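Diary > 2020 > Robot bench

Thursday, May 21, 2020

I meant to write this up before supper, but then the kettle was on and the dog wanted out, and now it's well past nine and I'm at the kitchen table with a blanket over my knees like somebody's gran. Never mind! It was a good day at the bench and I want to get it down while my wrists still remember it.

We've moved on to the storage box, which I've been looking forward to since the weather was properly cold. The Mavar task list had us on blocks and cups all through December, and I got very tired of cups. A box with a latch and a handle is a much nicer thing to teach. You take hold of the two leader arms, one in each hand, and whatever you do with them the pair on the bench does too, and all of it is recorded so the policy can learn from it later. I still get a little thrill when the far arms copy me, even after all these months (I'd be embarrassed to say so at Wesico, where everyone is terribly calm about it).

Medina, our name for this particular setup, wants the two arms to share the work. The left one goes to the back of the lid and steadies things, and the right one comes in low at the front and sees to the latch. That sounds simple until you try it with your elbows out. My left hand kept wanting to help my right, the way it would with a jar of pickles, and every time it drifted I had to stop and throw the episode away. I did 4 of those in a row before I got cross and went for a walk around the parking lot.

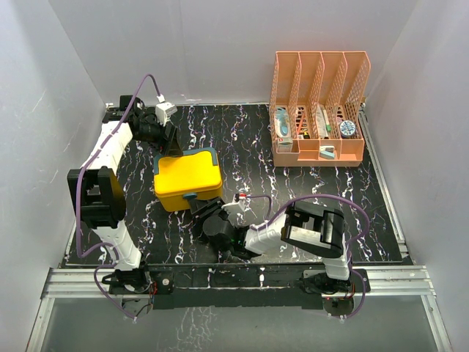 Both arms at the yellow box, right gripper down by the latch.

The walk did me good. After that I slowed right down, and I found that if I bring the left arm in first and let it settle, the right one has all the time in the world. I also stopped watching my own hands, a habit I've been trying to break for ages. You have to watch the grippers. It's a bit like learning to back up a trailer: the minute you think about which way to turn the wheel, you're in the ditch.

The goal is 100 good episodes with the lid and another 100 with the handle, so 200 in all, and then 5 more for checking, and that's how the sheet comes to say 205. I think the handle will be the harder half. It folds around the back of the lid and I haven't worked out which side I'd like to come at it from. Left, probably, but I've changed my mind twice since supper.

My shoulders are sore and my thumbs are worse. I must ask whether the Botavwood bench still has the taller stool, as mine puts me a hand too low and I end up hunching over the leaders like I'm icing a cake. Tomorrow I'll start with the handle while I'm fresh, and take a proper lunch this time, with the leftover soup if there's any left by morning.

Last updated: the same night, to fix my spelling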